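The floor first: a morning with Vilém Procházka of Restow

By Shinji Fujimoto

I met Vilém Procházka on a Thursday, at half past eight, in the hallway of a house in Redstead where I had to step over a pair of boots to shake his hand. He had already his shoes off. He asked me to do the same, and then he looked for a moment at my socks, which I noticed, and which made me wish I had chosen a better pair.

Procházka is the whole of Restow, a small business which goes into people's homes and puts their clothes and linen in order. He started it three years ago, after a long time in the laundry of a hotel called the Prakus, where he says he learned everything he knows about cloth. His customers are mostly families. They ring him when the bedroom floor has disappeared, or when a new baby is coming, or, quite often, when somebody has been sick and the washing has gone on without being put away.

"They apologise at the door," he told me. "Every one of them. I say to them, please, I am not your mother. I come to fold."

He speaks slowly and he chooses his words, and I understood him well, as English is the second language for both of us. We agreed at the start that neither would correct the other.

I had expected that he would begin with the wardrobe. In the books about tidying which I have read (I have read too many), one begins with the wardrobe, takes everything out and makes a mountain on the bed. Procházka does not like this mountain. "At eleven o'clock you have a mountain," he said. "At four o'clock you are tired, you have still half a mountain, and you need to sleep in the bed. Then where does it go? It goes on the floor again."

So he begins with the floor, and he takes the things one by one. He does not scoop them up in his arms. Each thing is lifted, shaken once and looked at, and it goes directly to one of the places he has decided before he started: wash, fold, mend, ask. The last one is for the things he cannot judge himself, and he keeps it small on purpose.

I asked if it would not be faster to take an armful and sort it at a table.

"Faster for the first two minutes," he said. "But in the armful you lose the small things. You lose the sock in the sleeve. It is always in the sleeve, or in the corner of the fitted sheet. If you take one thing only, you feel it when it is too heavy in one place."

He has particular opinions about knitted things, and these took up a good part of our morning. Knitwear must never go on a hanger, in his view, not even for one night. It must be lifted from underneath, with the hand flat, and when it has to be pinched, then at a seam, where the cloth is doubled. I told him that I pick up my jumpers by the collar, as one picks up a cat. He closed his eyes for a moment.

"The knit has a memory," he said. "You pull it at one point, it remembers this point. A grey one shows it less than a black one, but it remembers the same."

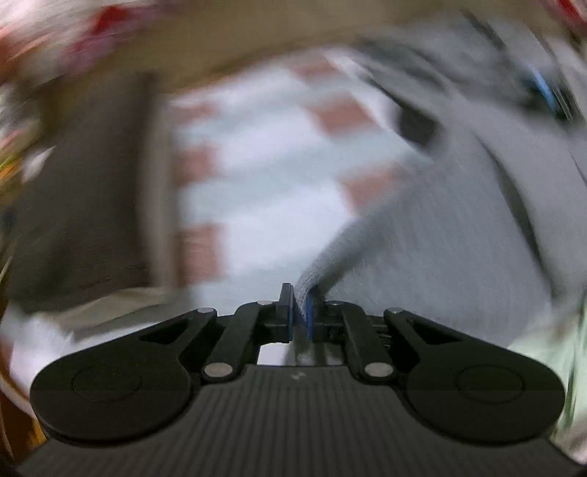
Socks, and why he leaves them for last

There is an order to his work, and the socks come at the end of it. The reason is simple. If one sorts the socks while there is still clothing on the floor, one will find single socks and believe that they are lost. People throw away the single ones, he told me with real pain, and then on the next day the other appears from under the bed.

"I had a lady in Sakai Street," he said. "She had kept a bag of single socks for years. In the bag were 30. We did the whole house, the floors, behind the machine, inside of the duvet covers. At the end we had 27 of them married again, and 3 which I could not help. She was so happy that she telephoned her sister."

I asked what happened to the three.

"They polish her shoes," he said.

The floor itself has a role in this, more than I had thought. Procházka likes a room with a rug and he likes it best when the rug has a pattern. On a plain grey carpet, he explained, a grey sock can lie for a week and the eye goes over it. When the rug has curves or bands in it, the sock interrupts the line, and one sees that something is wrong there before one sees what it is. He has advised customers about rugs for this reason only. Some of them took the advice and some of them, I think, found it a bit strange.

He also turns back the edge of every rug before he goes home. Under one edge he has found a bank card, a tooth, and a letter from the council which the family had been accusing the council of never sending.

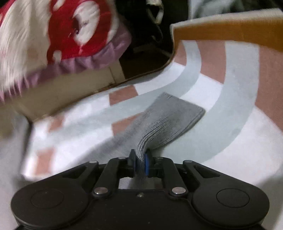 For the socks themselves he is strongly against the ball. Most of us make it without thinking: two socks together, one cuff pulled over the other until they are a kind of fist. He was taught to do this as a child and he did it until he came to the hotel. "The cuff which goes outside is stretched," he said. "It is always the same cuff, because your hand has the habit. After one winter you have one sock that stays up and one that goes down to the shoe." His own way is to put the two socks flat, one exactly on the other, heels together, and to fold them in three from the toe. Then they stand in the drawer on their folded side, like letters in a box.

He let me try it. My first pair opened again as soon as I let it go. He showed me that I had folded from the cuff, and that the thick part must be inside. The second was better. By the time the kettle boiled I had a short row of them which leaned a little to the left, and he straightened it with one finger while he was speaking of something else.

The hotel, which he left in August of that year, comes up often in his conversation. It was in the linen room there, number 517, at the end of the fifth floor corridor, that an older colleague taught him to fold with his eyes on the window. "She said that if you must look, then you do not know it yet," he said. "I practised on pillowcases. For the sheets I looked for a very long time." He still has no good opinion of fitted sheets. He folds them correctly, I have seen it, but he told me he considers them a mistake of the industry.

I wanted to know if his own home is tidy. He laughed at this – it was the first time that he laughed that day – and said that his drawers are perfect and his kitchen table is not to be discussed. Clothes are one thing. Papers are a different profession, and he has no training in it.

What does he say to people who cannot pay somebody to come? He thought about it for quite a while, with a tea towel over his shoulder.

"Take a small square of the floor," he said. "The size of a bath mat. Finish this square and then stop, if you want to stop. Tomorrow it is allowed to do another one. But the first square must stay clean, you do not put anything back on it. This is the only rule that I am strict with."

And the washing that comes every week, without end? Here he was less sure of himself, and I liked him for it. He believes that most families own too many clothes for their cupboards, but he does not tell them so unless they ask. He is also of the opinion that the basket should stand where people undress, and not where it looks nice. In one house this meant the stairs. The family was against it for a week and then they wrote to him that it was working, except for the grandfather, who continues to use the banister.

We finished the tea a little before noon. He had the afternoon still to do, the linen cupboard and whatever was behind the door on the landing, which he had looked at once and closed again. I put on my shoes in the hallway. The boots were by now side by side against the wall, with the laces pushed inside, though I had not seen him do it.

Restow takes bookings in Redstead and the near suburbs on weekdays. Procházka prefers the telephone, in the evening, after his dinner.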